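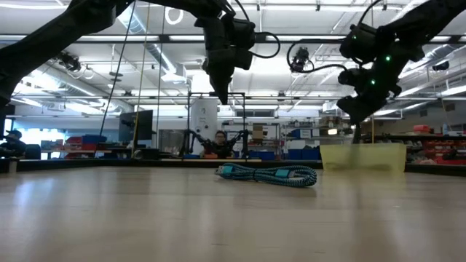
Wendport Robotics Club - bench safety checklist, Skemell project
Checked Friday, before the evening session
Items marked OK need nothing further.

1. Arm mounts and bolts: OK. Checked by hand with the power off.

2. Emergency stop: OK. Both buttons tested, both arms stopped.

3. Speed limit: set to 20 per cent for all student runs. Please leave it there until the Landeg heat is over.

4. Cables on the arms: OK for now. Look at the loops near the grippers before each run and stop if one catches.

5. Braided cables for the sorting task: one sleeve is fraying at the connector end. Keep it out of the task until it has been re-sleeved. Coil them loosely and don't pull on the connectors.

6. Floor leads: action needed. Leads must be taped down or moved before anyone walks behind the benches.
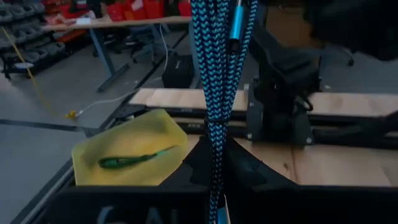
Kitent team asked whether the leads could go overhead instead, as the tape lifts after a week or so and they end up redoing it.

Agreed in principle. Tape for now, and we will price up hooks.

7. Bin for the pick-and-place task: OK. No cracks, no sharp edges. Hands stay out of it while the arms are live, even if a part has been dropped.
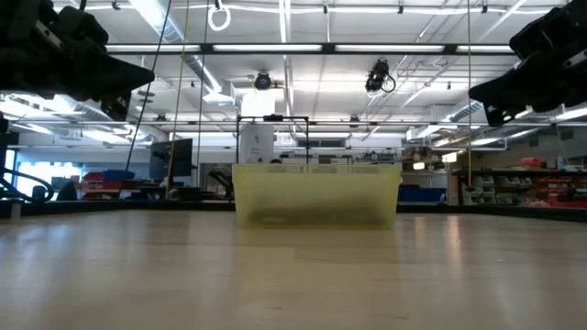

The same goes for resetting the task between runs - arms parked first, then reach in. Two students forgot this last time and were reminded.

8. Run log: up to date as far as run 167. Write down any unplanned stop, however short.

9. Locker code for the spare fuses: changed to 2364.

Next check before the first May session.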